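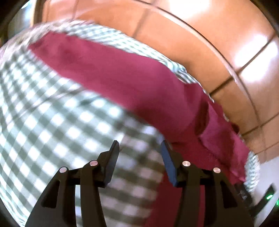
Attachment 1: the green check cloth with the red one on top, tile floor behind

Home Tickets Knowledge Base My Account

Ticket 122: Red dye getting onto checked cloths
Posted 19 December 2020 by Octavio Olivares
Status: Open

Hi all, me again (the dryer lint guy from February, sorry!). This time it's color. I've got a pile of green and white gingham cloths from Trirow and a couple of crimson ones from the Onu range, and I've been washing them together because who has time to run separate loads for kitchen linen? Well, two of the gingham ones now have a pinkish cast in the white squares. Not awful, but I see it every time I set the table.

What I've tried so far:

Cold wash on its own, short cycle, regular detergent. No change that I could see, and I held it up at the window for ages.

Soaked one overnight in oxygen bleach, 8 hours in the tub. Better! The pink went way down, but I think the green got a little paler too, so now it doesn't match its friends.

Rubbed the crimson cloth with a damp white rag. Rag came away pink right off, so that's my culprit and I should have done this first.

The other thing is the edges. One of the checked cloths is fraying where the hem has let go, and the threads catch on everything. Is that covered by the Wenlow store guarantee, or do I just run a zigzag stitch along it and move on? I bought them at the Flatville branch and I still have the receipt somewhere (probably in the drawer with the batteries).

Update: washed the crimson one by itself 2 more times, warm. The rag test is down to a faint blush. I'm going to do it once more with a color catcher sheet and keep it away from the greens until then. Would still love an answer on the hem!

Last updated by Octavio Olivares, awaiting reply from support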